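Better phone signal and wifi at home: odds and ends that worked for us

Updated again in January as people keep emailing about the loft one. Quick notes, no particular order.

Find out what you've got first. Walk round the house with the phone, stand still in each room, wait a minute, write down the number. The bars are no use. On most phones there's a signal reading buried in the settings, under status or network or SIM. It's a minus number and closer to zero is better. Do it morning and again after tea, ours drops badly at 7pm when the whole street is on.

Windows. Try every one, both ends of the sill. Upstairs at the back was the best here by miles and we'd spent two years taking calls in the porch like idiots. Metal blinds all the way up before you test. Same for foil-backed insulation - if you've had a room done recently and the signal died, there's your answer probably.

Wifi calling. Switch it on. It's in the call settings and costs nothing extra on ours, check yours. Leena Ruotsalainen wrote in from Jarnitz to say she'd been about to pay for a booster box and this sorted it in ten seconds. Restart the phone after, hers didn't pick it up till she had.

Boosters. Careful. Plenty sold online aren't legal to use here, look up the rules before you spend 300 quid on one. Ask your network too, some will send something out if you moan for long enough.

Router placing. Not in the cupboard. Not behind the telly. Not next to the fish tank, water soaks it up. Waist height or above, out in the open, as near the middle of the house as the cable lets you. Off the floor if you possibly can.
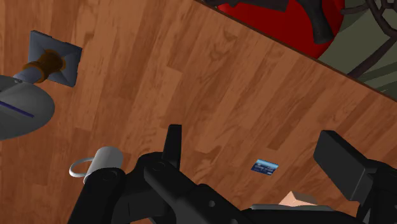 Floorboards, grain running slantwise.

Running cable along a room. If you've one dead room and don't mind a bit of work, a proper network cable beats any plug-in gadget I've tried. Measure twice, add a metre each end. Skirting clips every 400 mm, closer at the corners. Don't bend it sharp round a door frame, go in a lazy curve. Never staple through it (did that, had to pull the lot out and start agian). Under a rug is OK for a weekend, not for good - it gets trodden flat and somebody trips.

Lifting a board to get it underneath: turn the power off at the main switch first, you don't know what's down there. Pipes as well. Thin blade along the joint, bolster in gently, lift from the end of the board. Mark the underside in pencil so it goes back the same way round. Screw it back down, don't nail it, you'll be in there again next year.

Keep network cable away from mains cable. A hand's width at least where they run side by side. If they've got to cross, cross square.

Loft aerials. The one everybody asks about. Yes you can put an outside-type 4G aerial in the loft, no it won't be as good as on the wall, but it's dry and you don't need a ladder out. Point it at the mast. There are maps online that show them, ours is over towards Nendeldale. Turn it a little, go down and check the number, go back up, turn it a little more. Took me 14 trips. Take a second person and shout.

Joist clips: I used the Stoica ones, fine. Cheap ones snapped in the cold.

Plug-in powerline things. Mixed. Straight into the wall socket, never an extension lead. Both ends on the same ring if you can work out which is which. Had a pair from Jiltinia that dropped out every time the microwave went on.

Slow in the evening only? Probably not your wiring. Change the wifi channel in the router page, try 1, 6 or 11 on the slower band. Write down what it was before you touch it.

Label both ends of every cable. Masking tape and a biro. Do it now not later.

Old phone as a spare hotspot - keep one in the drawer with a cheap SIM, charge it once a month. Saved us when the line was down. Put the password on a bit of tape on the back.

Thanks to Inês Azevedo for the tip about blinds. More on doorbells when I get a minute, got a pile of questions on those.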